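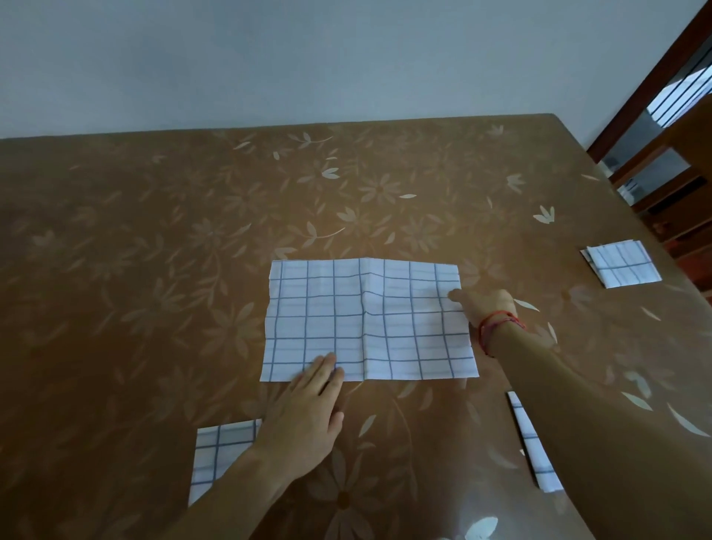
A checked napkin on a table with a floral cloth.

Who pays for linen replacement in a shared dining room?
Posted in Housing and Shared Living by Celina Sowa

I serve as the residents' representative for a cooperative house in Allis. The building has a common dining room, which is used for a weekly supper on Saturday and may be reserved by individual residents at other times. The house owns a quantity of table linen, including napkins and several covers for the tables. These items were purchased with house funds before I took on the role, and no written rule was adopted at that time.

The linen is wearing out. Some of the napkins have stains that will not wash out, and a number have not been returned after private use. The most recent order for replacements came to $322, and two residents have objected to the charge being divided equally among all units. Both of them state that they do not attend the supper and do not reserve the room.

Our house agreement provides that "common furnishings" are maintained from the monthly assessment. It does not define the term. I would appreciate guidance on three points. First, is linen normally treated as a furnishing or as a consumable supply? Second, may the cost be charged only to those who use the room? Third, is a deposit for private reservations reasonable, and what amount is customary? I would prefer to settle the matter before the December meeting.

Shona Gillies
Member, Housing and Shared Living

The answer to your first point depends on the wording of your agreement and on past practice. Where an agreement is silent, the manner in which an expense has been handled over time will carry considerable weight. If earlier linen purchases were paid from the monthly assessment and no resident objected, the house has in effect treated linen as a common furnishing. You should locate the previous receipts and the minutes of any meeting at which a purchase was approved.

On the second point, I would advise caution. A resident who chooses not to use a common room is ordinarily still responsible for a share of its upkeep. The same principle applies to the laundry room, the garden and the front stairs. If the house begins to exempt residents from individual expenses on the basis of use, it should expect similar requests for every other shared item, and the bookkeeping will become difficult. The two residents are entitled to propose an amendment. Until one is adopted, the existing rule applies to all units.

Private use is a separate matter. A resident who reserves the room for a family event receives a benefit that the others do not, and a fee or deposit is appropriate. In the house where I served as secretary, in Lennox, we adopted a refundable deposit of $25 for each reservation. The resident signed for the linen when collecting the key and returned it washed within one week. Missing or badly damaged pieces were charged at replacement cost, first against the deposit and then against the resident's account. The form was a single page and was kept in a binder beside the key cabinet.

I suggest the following wording for your meeting:

Table linen held for the dining room is a common furnishing and shall be replaced from the monthly assessment. Any resident who reserves the room for private use shall pay a refundable deposit and shall return all linen clean and in usable condition. The cost of missing or damaged linen shall be charged to the resident who made the reservation.

Please confirm that the amendment procedure in your agreement permits a vote at an ordinary meeting. Some agreements require written notice well in advance, and December may be closer than it appears.

Ulises Fuentealba
Member

Stop buying cloth napkins. Our house changed to paper and the matter has not come up again. Residents who want cloth may bring their own.

Shiuli Munshi
Member, Household Accounts

I agree with the previous response concerning deposits. I would add a remark on the accounts, as the objection may really concern the size of a single charge.

Our house in Boltden spent about $139 on linen last year. This was entered under a small annual line for dining room supplies, which the residents approved with the rest of the budget. No separate bill was issued. When replacements are charged as they arise, each purchase invites a new discussion. When they are planned, residents can raise their concerns once, at the time the budget is set.

Before setting a figure, prepare an inventory. Record each type of item, its condition and where it is stored. Set aside anything that is stained but sound, as it may serve for kitchen use. Plain or simple checked napkins are easier to replace in small numbers than a matched set in a discontinued pattern.

With regard to the charge already issued, I would let it stand and offer the two residents a copy of the receipt. If they wish to dispute it formally, they should do so in writing, and the reply should quote the section of the agreement on which the house relies.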